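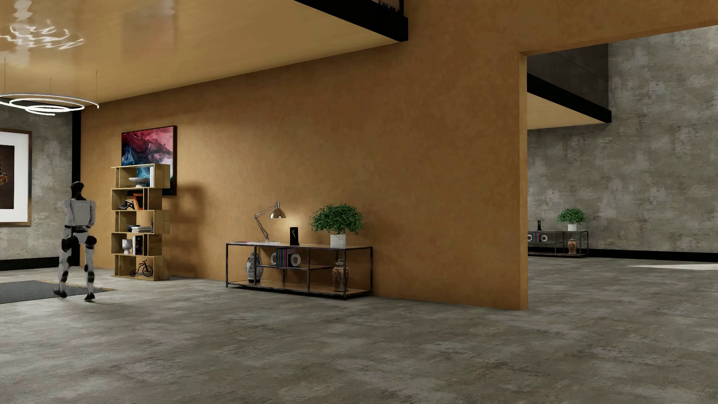 図1 シミュレーション内の居室環境での歩行。マットの上を移動中の機体(後方視点)。

## 11月分 進捗報告(制御装置の比較)

提出先:Pultell 研究助成室 ヘルミーネ・グラブナー様
報告者:ファビアン・ランツ

今月は、ヒューマノイドの歩行制御に使う2種類のコントローラ、Keogh と Divwood の比較を進めました。申請書には「実機で比較する」と書きましたが、実機に触る前の段階がまだ続いています。機体を転ばせても修理費がかからない点で、シミュレーションは当方の予算と大変相性がよいです。

### 実施内容

居室環境は、Ploltomen の計画書にある「生活空間」に合わせて用意したものです。本棚の飾り物からデスクランプまで、歩行の評価に一切関係のない品が充実しています。前回の打ち合わせで「殺風景だ」とのご指摘をいただいたためで、アロイス・プフィスターが張り切りました。彼の工数は別表に計上してあります。

試験は床のみの直進、マットの縁の乗り越え、旋回など6条件で、両コントローラを合わせて4000回の歩行を実行しました。機体モデルと乱数の設定は共通です。

### わかったこと

- Keogh は直進が安定しています。ただし、マットの縁で歩幅を詰める癖があり、段差を前にした慎重な親戚のような歩き方になります。転倒は少なく、時間はかかります。
- Divwood は縁を気にせず踏み込みます。速いのですが、足先が引っかかったときの立て直しが遅く、転倒の大半は旋回の直後に集中しました。
- 計算負荷は Divwood のほうが軽く、搭載機の余裕を考えると無視できません。

現時点での推奨は Keogh です。10月の報告では Divwood を推していましたので、前回の表をすでに上層部へ回された場合は、お手数ですが差し替えをお願いします。前回はマットの縁の高さがゼロに設定されており、要するに床の模様でした。設定したのは私です。

### 遅れている項目

1. カメラ配置の比較。頭部と胸部の2案のうち、胸部案がまだ動いていません。歩行中に自分の腕が映り込み、それを障害物と判定して立ち止まります。除外処理はベルウィン・ジェームズが作成中です。
2. 床の摩擦係数の同定。現在の床は磨いたコンクリート風の見た目ですが、摩擦の値は文献から借りた仮のものです。実測用の治具は発注済みで、納期の回答を待っています。

### 来月の予定と依頼

胸部カメラの不具合を片づけたうえで、Keogh の歩幅調整を見直し、マット条件だけ再試験します。実機への移行は、安全担当のワルトラウト・シュトレーベルの承認後です。彼女からは転倒時の停止手順を1枚にまとめるよう求められており、現在の原稿は6枚あります。

予算の増額はお願いしません。計算機の利用枠を翌月へ繰り越せるかどうかのみ、ご回答をいただけますと助かります。家具の追加は予定しておりません。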